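Cleaning an oven is one of my favourite jobs in the Clullside flat (yes, really!), and you need nothing fancier than bicarb, vinegar and a free evening. The same method works on any enamel lining.

## Get the racks out

Slide the racks out and soak them in hot water with a good squirt of dishwashing liquid. Forty minutes is plenty for mine - I go and have a cuppa.

## Paste the enamel

Mix bicarb with a little water until it's spreadable, then smear it over the stained bits and leave it overnight. Keep it off the heating elements and the door seal.

Metal rims deserve a closer look than most people give them, as brownish patches love to settle there. Cream enamel is sneakier. It's so glossy that a reflection can pass for a stain, so shift your torch and see which marks stay put. 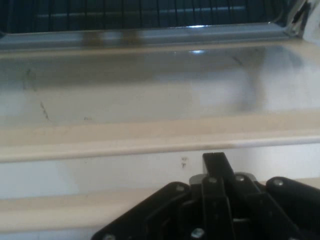 ## Wipe and rinse

Spray on some vinegar and enjoy the fizz! Wipe with a damp cloth, working from the top down, and rinse it often. For thin dark streaks, try a bit more paste on a fingertip. Skip the steel wool, please - it scratches the colour right off the shine.

Run a dry cloth along the ledges and put the racks back in.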